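2023-01-06

Quick one, lunch is nearly over.

Spent most of last night on the hand-held gripper again. The left finger had play in it since August and I kept telling myself it was fine. Not fine. Pulled the pins on both sides, wiped out the lint (so much lint), put them back with a drop of the light oil. Three evenings lost to this before I found the right punch. Jong-dae Jin had one in his drawer the whole time. Thanks Jong-dae.

Pads next. Old ones were glazed over and letting go of anything soft. Cleaned them up with alcohol, scuffed them a bit, checked they close square. Then straight to the bedroom to squeeze stuff. 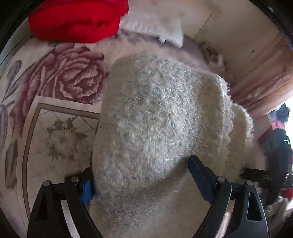 Grip check on the fuzzy one with the tinsel yarn. Blue pads, both sides in contact.

Loopy yarn is my go-to for this, if a pad edge is lifted it snags right away. Also been trying towels, and a folded T-shirt.

Notes to self:
- pins again at 1,000 closes, not "when it feels loose"
- order spare pads from Daro, 3 sets
- dont oil the pads. Obviously. Did it once.

Bleddyn Vaughan asked if the Prununov fingers fit the same body. No idea, havent tried them. Will measure teh pin spacing this weekend and post it.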